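**Peace lily going brown at the tips, is it the water or am I just bad at this?**

*Modupe Briggs, Werdale*

Hi all, hoping somebody can put me out of my misery. I've had a peace lily since February (a moving-in present from my sister) and it was gorgeous for the first few weeks, two big white flowers and everything. Now nearly every leaf has a crispy brown tip and the newer ones are coming through a bit pale. I water it on Sundays, a mugful, straight from the kitchen tap. It lives on a shelf over the radiator in the front room and gets morning sun.

The water's very hard here, the kettle furs up in no time. My neighbour swears by filtered, my mum says they like being talked to. Do I repot? Feed it? I've got half a bottle of Brasta houseplant food under the sink but I'm scared of making it worse.

**Ebuka Effiong**

bin it and get a spider plant, can't kill them

**Adaeze Osagie**

Don't bin it! Mine looked far worse than that and it's now the size of a small child.

First thing I'd do is get it off that shelf. Radiators are murder for peace lilies — the air's so dry up there that the tips go whatever you pour in the pot. Mine's on a chest of drawers at the back of the room, nowhere near the window, and it flowers fine.

Then stop watering by the calendar. Stick your finger in the compost up to the second knuckle and if it's still damp, leave it alone. They droop like a Victorian lady when they're thirsty and perk up again after a drink, so you'll get plenty of warning. I'd use rainwater if you've got anywhere to stand a bucket. I wouldn't feed it till it's settled, and then only at half strength.

The brown bits won't go green again, by the way. I snip mine off with nail scissors, following the shape of the leaf.

**Ruaridh Drummond**

Agree with Adaeze about the radiator, less sure about the rainwater. I'm in Zeltlow, where the water's like chalk soup, and I've used the tap for years with no bother. What sorted mine was flushing the pot. Put it in the sink, run lukewarm water through for a couple of minutes, let it drain properly and do it again in 3 months or so. It clears out the salts that build up from plant food.

I mist as well. People argue about whether it does any good, but it keeps the dust off the leaves if you wipe them over afterwards. Any cheap trigger bottle will do, just don't use one that's had cleaner in it.

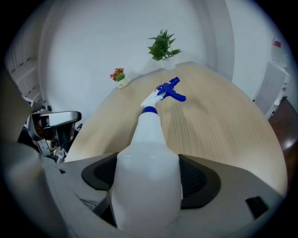
*Plain white spray bottle with a blue trigger*

As for repotting, tip it out and look at the roots. If they're going round and round, go up one size and no more. I went up two once and it sulked until the autumn.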